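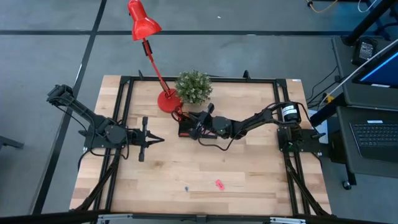

marrowbone_jim wondered whether you're homing both arms every time you power up, or trusting the servos to remember where they were.

solderwick wrote:
Every time. I tried skipping it in April and the left arm came up thinking it was somewhere else entirely and swung at the frame. No damage, just a loud bang and a very short conversation with my wife about what goes on out there.

Anyway, for those who missed the first page of this thread: two arms, facing each other, black extrusion around a butcher-block top, all of it in my half of the Prultlow workshop. The goal is still the same dumb goal, which is getting the pair of them to tidy a desk. Right now I'm stuck on handoffs. The right arm picks something up, the left arm is supposed to take it, and 70 percent of the time it works great and the rest of the time they play tug of war until one servo gets hot and quits.

feeder_nine wrote:
70 is better than I ever got! What are you running for the handoff, just timed moves?

solderwick wrote:
Timed moves plus a current check on the taking gripper. When the current goes up past my threshold I figure it has hold of the thing and I tell the other one to let go. Works on stuff with some heft to it. Works terribly on anything small or squishy, where the current barely moves at all.

tallow wrote:
I'm going to be the grump again. Why two arms? You could do that entire desk with one arm and a slightly longer reach. You've doubled your cables, your calibration and your ways to break a gripper, and what you get for it is a handoff problem you didn't have before.

solderwick wrote:
Because I want two arms, tallow.

(OK, the real reason is that one arm can't get behind the lamp without knocking it. Coming at it from both sides, one of them always has a clear path. I tried it with one first, I really did, and I spent a month writing code to go around a lamp.)

tallow wrote:
Or move the lamp.

feeder_nine wrote:
The lamp stays on the desk, that's the point of a desk. I'm with solderwick here. If you get to clear off everything that's in the way it isn't much of a tidying robot.

marrowbone_jim wrote:
Back to the cables for a sec. You've got them hanging loose, and on the right side they're down on the wood. I'd sort that before I touched another line of code. Mine used to snag on whatever was on the table and drag it along, and I blamed the gripper for weeks. Get some of that split braided sleeve and tie it at each link, and leave a fat loop at the elbow or you'll be pulling connectors out.

solderwick wrote:
Yeah, fair. I had them tied up and then swapped a servo and never tied them back. Does the sleeve stiffen things up much? These are not strong arms and the wrist already sags when it's all the way out.

marrowbone_jim wrote:
A little. Get the next size up from what you think you need and it stays floppy. Do NOT use the spiral wrap stuff, it catches on everything.

pemmican wrote:
Disagree about spiral wrap, I've had it on my Cindia build for a couple of years and it's been fine. You do have to tape the ends down.

marrowbone_jim wrote:
Taping the ends is the part I never got around to, so maybe that's on me.

pemmican wrote:
On the squishy stuff: don't use current at all. Use position. Tell the taking gripper to close all the way, then look at where it stopped. If it got to fully closed, there's nothing in there. If it stopped short, you've got something. I log about 4,000 grabs between rebuilds and position has been way more reliable than current for me. I copied the idea from the Poltia arm code, and it's maybe ten lines.

solderwick wrote:
Huh. That would still fool me on something really thin though, right?

pemmican wrote:
Paper, yes. Most other things, no. Glue a bit of rubber on the fingertips and it helps with thin stuff too.

tallow wrote:
Position has the same trouble if your gears have slop in them, and cheap ones always do. Check how far the fingers move when you wiggle them by hand with the power on. If it's more than the thickness of your object, the reading is worthless.

pemmican wrote:
That's a good check. Do that first.

solderwick wrote:
OK, wiggled. The left one is nice and tight and the right one is sloppy, so I'm going to swap which arm does the taking in my notes... no wait, the left already does the taking. Great, then I'll try it tonight as is. Cables first, Jim, I promise.

feeder_nine wrote:
Post the code when you've got it going? I'd like to try it on mine, even the ugly version.

solderwick wrote:
It'll be the ugly version.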